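Call for participants: snack packet panel, Prollden

Gondgate is looking for people to join its snack packet panel in Prollden. The panel looks at the packets that crisps, rice chips, popcorn, nuts and similar snacks are sold in. You will be asked to handle packets, read them, open them and tell us what you think. Eating what is inside is part of some sessions but not all of them.

Reference: 2962
Closing date for replies: 27/12/2021
Payment: £28 per session
Place: Gondgate, Ngata House, Prollden

What the panel does

Most people decide about a snack quickly, and a good part of that decision is made with the packet in the hand or lying on a table at home. We want to know which words people see first, whether the flavour can be found without turning the bag round, how much force it takes to open the seal, and whether the packet can be closed again in any useful way. We also ask about noise. Crinkly film came up more often than anything else in the comments from the last panel, which had 300 members.

In a session you sit or stand at a plain grey table. Packets are put in front of you in different positions: flat, on a slant, upside down, sometimes next to other items such as a drink. You say what you can read from where you are before you touch anything. After that you pick up each packet, look it over as you would at home, and answer a set of spoken questions. The member of staff writes down your answers. You do not have to fill in long forms.

In the second half you open some of the packets. Open them in your usual way. If you normally use scissors or your teeth, say so and we will note it. Please don't try harder than you would at home, and if a packet will not open, put it down.

A tasting follows in some sessions. You will be told when you book whether yours has one, and you can take part in the panel without ever doing a tasting.

Who can take part

You need to be 18 or over and able to get to Prollden. You should eat packet snacks at least now and then, and be able to take part in a conversation in English.

We would particularly like to hear from people in the groups below, who were short on the last panel:

People over 65
People with arthritis or a weak grip
People who wear reading glasses, or who ought to
People who buy snacks for children's lunch boxes
Left-handed people

You can't take part if you or someone in your household works in snack making, packaging design, advertising or market research. If you took part in the last panel you may apply again, but new members will be given places first.

Allergies

Packets opened in the room may contain nuts, milk, wheat, soya, sesame, celery or mustard. The table is wiped down between sessions, but other people will have opened packets there. If you have a severe allergy to any of these, please do not apply. If you have a milder allergy or intolerance, put it on your reply and Ecaterina Matei will ring you to talk it over before offering a place. Vegetarian, vegan, halal and kosher requirements can be met at tastings if we know beforehand.

Time and payment

A session takes ninety minutes including a short break. Members are asked to come to at least two sessions, and may come to up to six. Sessions run in the mornings, afternoons and early evenings. Tell us which suit you. We try to keep people at the same time of day throughout, and once the timetable is out it is difficult to swap.

Payment is by bank transfer after each session. If you come to only one, you are still paid for it. We do not pay travel costs, apart from taxi fares agreed in advance for members who can't use the bus or drive. Keep the receipt.

If you need to cancel, please let us know by noon on the day before. Members who miss two sessions without telling us will lose their place.

Getting here

Ngata House is behind the old bus depot. The 897 stops outside. There is parking at the rear, with two spaces for blue badge holders beside the door. The panel room is on the ground floor and there is an accessible toilet next to it. The table height can be changed, and you may have a chair with or without arms. Please ask if you would like a packet moved closer or the lights made brighter in the break, but not during the reading questions.

Leave coats and bags on the hooks outside the room. Please don't wear strong perfume or hand cream to a tasting. You are welcome to bring a carer or companion, who can wait in the room but should not help with the answers.

What happens to your answers

Your name is kept apart from your answers, and the snack makers who pay for the work are not told who you are. They get a written report. Your contact details are held until September and then deleted, unless you ask to stay on our list. You can leave the panel at any time and ask for your answers to be taken out, as long as the report has not been sent.

How to apply

Write to Ecaterina Matei, Panel Office, Gondgate, Ngata House, Prollden, or leave a note at the front desk. Give the reference at the top of this notice and include the following:

Your name, age and a daytime phone number
The best time of day for you
Any allergies or food requirements
Whether you wear glasses for reading
Any difficulty with your hands or grip, if you are happy to say
The packet snacks you have bought in the last month, and where you bought them

The last item can be a rough list. Brand names are useful, flavours too if you remember them. Do not send empty packets.

Everyone who applies will get a reply. If you are offered a place you will receive a letter with your first session time and a consent form to sign and bring with you. People who are not offered a place can choose to go on the reserve list, and reserves are sometimes rung at short notice.

Questions about the sessions themselves, such as what the room is like or how the opening part is done, should go to Tudor Iordache at the same address. He runs the sessions and is happy to show people the room before they decide.

This notice also appears in Mister, the Prollden free paper.
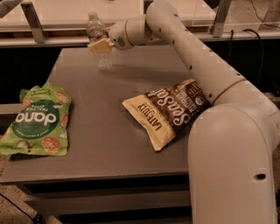

Mister | Notices | page 28

Rice chips and a sea salt snack on the table, both with the lettering upside down to the reader.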